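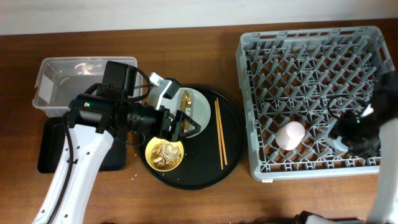 Pamness Customer Support
Ticket: Ener trail shoe, squeak and heel slip, left foot only
Opened by: Thanakorn Nilsuwan
Opened: Tuesday, September 7, 2021
Product: Ener, men's, standard width
Status: Closed

Customer message

I bought a pair of Eners from your shop in Nusgate and have run 40 miles in them. The right shoe is fine. The left one squeaks on every step once I have been going for a mile or so, and my heel lifts on anything steep. I have tried thicker socks and tighter laces. Thicker socks made the squeak quieter but my toes went numb, so I have gone back to the thin ones.

I wear the Mamo insole in both shoes, the firm version. I had the same insoles in my last pair and they made no noise.

I would like to keep the shoes if this can be sorted. I have a fell race coming up with a lot of downhill in it and do not want to break in another pair.

Thanakorn

Reply from support

Hello Thanakorn, thanks for getting in touch. A squeak on one side usually comes from one of three places: the insole rubbing on the board under it, the tongue rubbing on the lace loops, or the outsole coming away from the midsole. The last is a fault and we would replace the shoes. The first two can normally be fixed at home.

Please try these in order, and do a short run after each one so we know which made the difference.

1. Take the Mamo out of the left shoe and put the original insole back. Run a mile.
2. If the squeak is still there, loosen the laces fully, pull the tongue straight and lace up again from the bottom.
3. Bend the shoe at the ball of the foot and look along both sides for any gap between the rubber and the foam. Press along the edge with your thumb.

Also, please check whether the original insole is still sitting under the Mamo. It is glued down lightly at the heel in the Ener and is easy to leave in.

Customer message

Step 1: I had taken the original insole out of the right shoe but not the left. It was still in there under the Mamo. I don't know how I managed that. I took both out, put the original back on its own and ran a mile on the road. No squeak. Heel better, still not as good as the right.

Step 2: skipped, as the squeak had gone.

Step 3: no gap on the outside edge. On the inside edge, level with the arch, there is a line I can get a fingernail into. It does not open up when I bend the shoe. I can't say if it was there when they were new.

Reply from support

That explains the squeak, and probably most of the heel slip as well. With two insoles in, your heel sits higher in the shoe and the collar grips below the widest part of the heel.

Regarding the line at the arch: the Ener has a shallow moulded groove there on both shoes. Could you compare it with the right one? If it is the same length and depth, it is the groove. If it is deeper on the left, or you can see threads of glue inside it, let me know and I will pass it to returns.

For the heel, please put the Mamo back in on its own and try the lacing below.

Lace as normal up to the second hole from the top. Feed each lace straight up into the top hole on its own side, from the outside in, so that it leaves a small loop. Pass each lace through the loop on the opposite side, pull down towards the sole and then tie as usual. The pull should be felt around the ankle. If the top of your foot feels squeezed, slacken the lower rows first and leave the loops alone.

Customer message

Compared them. Same groove on the right, same length, no glue in either. Happy with that.

Mamo back in on its own, laced the way you said. Did 6 miles with 2,000 feet of climbing. No squeak going up. Heel held on the climbs and on most of the way down. There was some slip on the last descent, but the laces had worked loose by then — the ones that came with the shoes are quite slippery. Is there a flat lace that fits?

Reply from support

Good to hear. The flat laces we stock in the 120 cm length fit the Ener. I have put a pair in the post to you, no charge. A double knot will do until they arrive.

Two small things. The glue left at the heel of the left shoe can stay slightly tacky, and grit sticks to it under the insole. Wipe it with a damp cloth and let it dry with the insole out. And if you ever want to change size, you told the shop you were between two. We can still exchange an unworn pair, but not these now that they have been used outdoors.

Customer message

Laces came. Three runs on them now, all hilly, none of them slipped. There was a bit of grit under the left heel as you said, cleaned it out. Please close this.

Internal note

Cause: original insole left under aftermarket insole, left shoe. Not a fault. Arch groove queried, matches the other shoe. Flat laces sent as goodwill.
Help page for the Ener to be changed so that it says the original insole is tacked at the heel and must be lifted out before fitting another. Nusgate shop told.

Ticket closed.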